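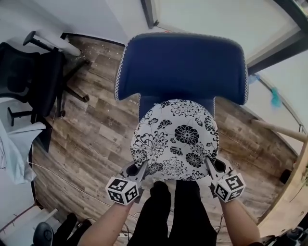

Round cushion cover for a chair: zipper, envelope back or ties?

Asked in Sewing and Soft Furnishings
Tags: cushions, cotton, beginner, chairs
Posted 12/01/2018

I have a navy upholstered chair with a high rounded back and white zigzag trim around the edge of the backrest, and I've been using a round cushion on the seat, white with big black flowers. I love the two together so much that I now want to make more covers myself! Something for spring, something for the holidays, maybe a plain one for when people come over with small kids and spaghetti.

I've made square pillow covers before (envelope back, very easy, done in an evening) but never a round one. I have a yard and a half of medium-weight cotton with a big print on it, leftover from curtains, and a shorter piece of a plain cotton in mustard. My machine is an old Tradley that does straight stitch and zigzag and not much else, and I only have the regular foot and a zipper foot that may or may not belong to it.

What I can't work out:

Do I cut the circle bigger than the pillow form, the same size, or smaller? For squares I always cut the same size and let the seam allowance make it snug, but I don't know if that holds for circles.

How do you close the back of a round one? A zipper on a curve sounds scary. I thought about the envelope style, but I'm worried it will gap when somebody sits on it.

And how do you keep the edge from going all pointy and lumpy? My one test with an old sheet came out looking like a stop sign.

Any help welcome, I'm really excited to get going on this.

Comments on the question:

What's inside yours, foam or stuffing? It makes a difference.

Stuffing, the soft kind. No side panel, just a front and a back. Should have said so!

3 answers

Answer 1 (accepted)

Oh, you are going to have so much fun with these. Round covers look fancy and they are only a tiny bit harder than square ones.

Size first. Measure straight across the pillow form at the widest point, pressing it a little flat as you go. Cut your circle to that exact measurement and sew with a half inch seam allowance. Same as your squares. The finished cover is an inch smaller across than the form, and with soft stuffing that gives you a nice plump cushion. If it's firm foam, add the seam allowance on instead or you will be fighting it forever.

To get a true circle, fold a big sheet of paper in quarters. Put the end of a tape measure on the folded corner and swing it around like a compass, making a pencil dot every inch or so at half your total width. Join the dots, cut through all the layers, open it up. I use the back of wrapping paper. Keep that pattern! Write on it what it's for. I have a drawer of mystery circles.

For the closing, put the zipper straight across the back, a little below the middle. No curves at all. You do it like this:

1. Make a second paper pattern by tracing the first, then draw a line straight across it, 2 inches below center. Cut on the line.

2. Add 1 inch of fabric along that straight edge on each of the two back pieces when you cut them out.

3. Put the two back pieces right sides together and baste along the straight edge with a 1 inch seam, longest stitch your machine has. Sew the first and last couple of inches with a normal stitch and backstitch there, so the ends stay closed.

4. Press the seam open. Really press it, steam and all.

5. Lay the zipper face down on the open seam, teeth right on the line. Tape or pin it, then stitch down both sides with the zipper foot.

6. Unpick the basting from the right side. Best moment of the whole project.

7. OPEN THE ZIPPER HALFWAY. Then pin front to back, right sides together, and sew all the way around.

Buy a zipper longer than you need and sew right over the ends, going slow or hand-turning the wheel. Nylon coil only, please, your needle won't survive metal teeth.

As for the stop sign: it's nearly always stitching in short straight bits. Shorten your stitch to 2, slow way down, and keep turning the fabric constantly with your left hand flat on it. If you have to stop and pivot, needle down, lift the foot, turn just a hair. Draw the stitching line on with chalk the first time, it helps a lot.

After sewing, trim the seam to a quarter inch and cut little notches (V shapes, not just snips) all the way around, about a finger width apart. Then turn it out and run something blunt around the inside of the seam. I use the handle of a wooden spoon.

With a big print, fold the paper pattern in quarters again so you can see the center, and put that on the middle of a flower or whatever is biggest. Do this before you cut anything else out of the piece! I once cut two backs first and had half a bird left for the front.

Comments on this answer:

Step 7 in capitals made me laugh. I have so been there, with a seam ripper, at midnight.

Can you use pinking shears in place of notches?

Yes! Works great on medium cotton. On thick stuff I'd still notch.

Answer 2

I do envelope backs on all my round ones and they're fine. The trick is more overlap than you think, 6 inches at least for a seat, 4 is OK for one that just sits on a bed and looks pretty. Hem both straight edges with a double fold and put a snap or a button in the middle of the overlap if it bothers you. No zipper to buy and no zipper digging into anything. The overlap goes sideways across the chair, so when you sit down your weight pins it shut.

I'd also think about ties if the chair has anything to tie to, but it sounds like yours is upholstered all the way up, so skip that. Cut a circle of that rubbery shelf liner and slip it under the cushion. Doesn't slide at all.

The Anine pattern sheet for round cushions has both kinds of back on it if you like having a printed pattern. My library had it in the craft binder.

Comments on this answer:

Seconding shelf liner. Wash it now and then or it stops gripping.

Answer 3

wash the fabric first!! mine shrank and now it fits nothing

Follow-up from the asker

Thank you all so much! I washed everything, made the paper circle and did the zipper across the back in the mustard for practice. It's not perfect, there's one flat spot near where I started and finished the seam, but it is round. ROUND! I overlapped the stitching by a couple of inches there and I think I steered a bit wide on the second pass.

I'm doing the big print next and I want to try piping. Has anybody used the Flirnen ready-made piping in white? I'd like it to pick up the trim on the chair. I'll start a new question if that's better.

Comments on the follow-up:

New question is better, piping is its own adventure. Short version: clip the flat part every half inch before you pin it to the curve, and start it at the bottom of the back.

For the flat spot, unpick only an inch on each side and resew with the chalk line. Ten minutes and you'll never see it again.

Viewed 358 times

Related questions

How much seam allowance for a round ottoman cover?
Can I sew canvas on a basic machine?
Removing old chalk lines from dark cotton
Luo zipper foot, will it fit a Tradley machine?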